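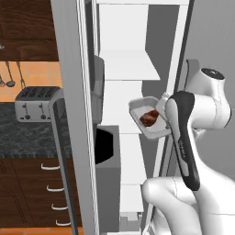 Jollon Kitchen Set, planning release
Version date: 17 January 2018

Simulated single-arm episodes recorded in a rendered kitchen, released to help labs size an arm and gripper purchase before asking for quotes. Maintained by the Favmont equipment planning group.

Contents
200 episodes, 29 object models, 3 fridge layouts. Tasks cover shelf and counter handling of trays and bowls. Each episode stores joint positions, gripper width and colour video.

Budget fields
costs.csv lists arm, gripper, mount, controller and spares as separate lines, in Canadian dollars before tax. Freight to the Irkport lab is entered at zero until a quote is on file. Allow around 60 days for delivery in the schedule sheet.

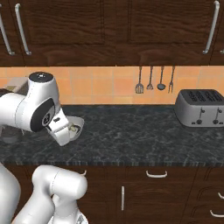
Reach and clearance

Measure counter depth and fridge door swing at your own site and enter both in site.csv. The reach script flags any pose where a link would pass over the counter edge below the set margin. Rim grasps on shallow dishes are labelled "rim".

Known limits
Contact forces are not calibrated. Do not use them to choose a payload class.

Licence
Ansari Open Data Licence. See LICENCE.txt.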